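Home | Products | Care guides | Spares | Contact

Hägglund Knitted Throw: Owner's Guide
Section 4: Washing, drying and folding

Reading time: 2 minutes

Read this section before the first wash. It applies to all plain colours in the Hägglund range. For the fringed throws, see the Grallik guide.

4.1 Before washing

1. Shake the throw out of doors.
2. Check both sides for pulled loops. Ease any loop back through with a blunt needle. Do not cut it.
3. Close any zips or hooks on other items going into the machine.

Note: The darker reds and browns may lose a little colour in the first wash. Wash these on their own.

4.2 Washing

1. Turn the throw so that the care label is on the outside and place it in the drum without packing it down.
2. Choose a wool or delicates programme with a spin speed of no more than 600.
3. Add liquid detergent for delicates. Do not use powder, bleach or fabric softener.
4. Take the throw out as soon as the programme ends.

Caution: Do not wring the throw by hand. The knit will stretch along its length and may not recover.

4.3 Drying

1. Lay the throw on a dry towel and press out the water with a second towel.
2. Pull the corners gently until the edges are straight.
3. Leave it flat, away from radiators and direct sun, and turn it once when the top side feels dry.

A throw dried over a single line will keep the mark of the line. If you have no flat surface large enough, use an airer and spread the throw over several bars.

4.4 Folding

A made bed is the easiest place to fold. Smooth the bedding first so that nothing is caught up in the layers.

1. Spread the throw out with the label facing down.
2. Bring one long side over to meet the other.
3. Fold in half again in the same direction.
4. Fold the short ends towards the middle, then close one half over the other.
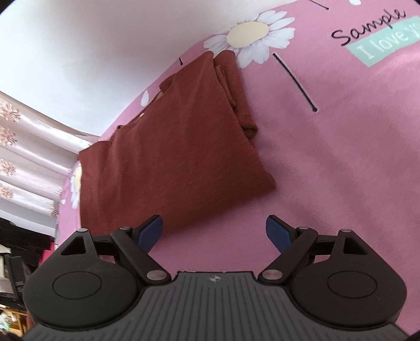 The edges of a knitted throw seldom line up exactly, and there is no need to press them. Do not iron the folds. If a crease has set, hang the throw in a steamy bathroom for a while and smooth it with your hand.

4.5 Storing

1. Make sure the throw is completely dry.
2. Place it in a Meltia cotton storage bag or a clean pillowcase. Do not use a sealed plastic bag.
3. Lay it flat on a shelf with nothing heavy on top.
4. Refold it along different lines every few months.

Note: If moths are a problem, check stored throws in May and again at the end of summer.

Continue to Section 5: Repairing pulled threads

Funditz Home Textiles | Contact us | © Funditz 2018 | Back to top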